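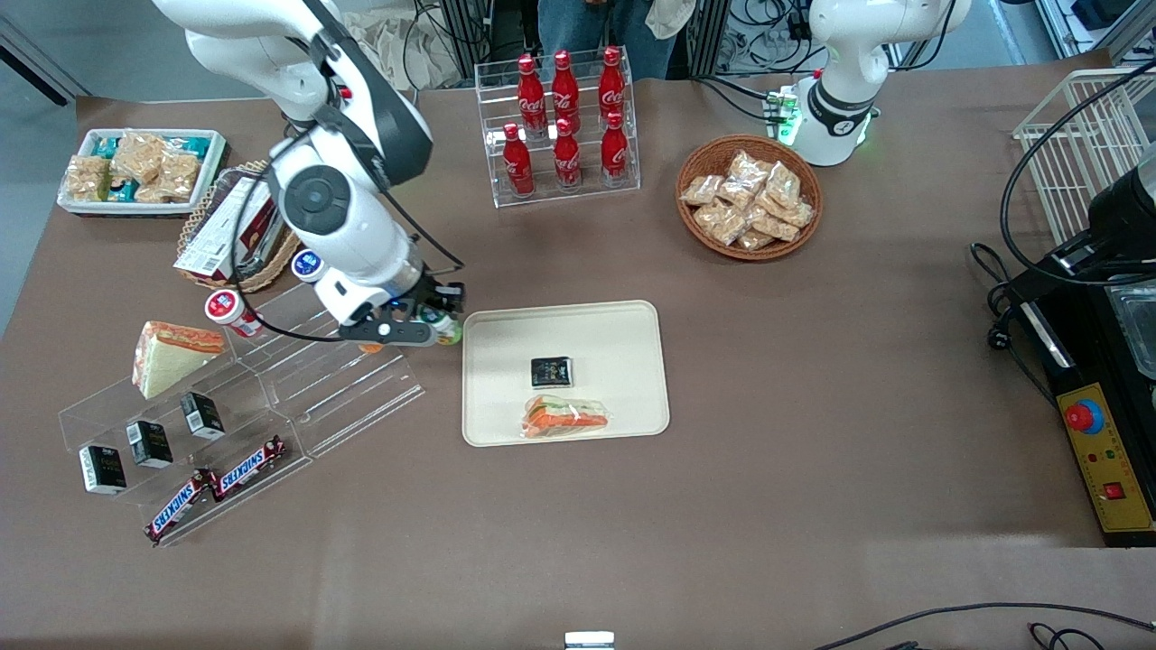 Archive > Shared Workcells > Threads by Topic

Filed under: Good Practice, Food and Retail Handling

Posted in March by Derek Fothergill

Re: [workcells] how close is too close for the stop button?

Hello all, and thank you to everyone who wrote to me off list about the draft. I read every one of your notes, some of them twice, and I'm sorry it has taken me this long to sit down with a cup of tea and answer properly.

Ratanaporn wrote:

> We're setting up a two-arm table for snack and drink picking at
> Selilow, and I'm trying to follow the draft practice notes. Section
> 2 says the stop must be "within easy reach of the operator." Whose
> reach? Our operator sits, but there is nearly always a second
> person standing on the far side, restocking. Also, do the notes
> care what the goods are? Ours are mostly wrapped.

What a good question, and I wish we'd had it before the draft went around! When we wrote "the operator" we were all picturing one person in one chair, and that was lazy of us. My own reading is that anyone who can get a hand over the table while the arms have power should be able to hit a stop without leaning across the work. If you have a person standing behind the bottle rack, then a single red button on a panel over at one side may serve that person nicely or not at all, depending which end they're at. Have them try it with their eyes on the goods. At Cernden we ended up adding a second button on the far side, 36 inches from the first, and I've never once regretted the expense.

As for the goods — yes, I think the notes should care, a little. A wrapped sandwich or a bag of rice cakes will forgive a clumsy grip. A full bottle carried over an open tray is another matter, and I'd like us to say plainly that bottles travel low and never over somebody's hands. The Udine group kept a log of 3,345 picks and wrote down each drop by item type, and I'd love to see more of us do the same.

Two smaller things while I have you. Please keep cables off the part of the table where people reach in (I know, I know, mine wander too), and if you put goods on clear acrylic stands, check them from the seat as well as from the side, as the edges are awfully easy to miss.

I'll reword Section 2 and send it around. If you'd rather I left it alone, shout before the end of the month.

Warmly,
Derek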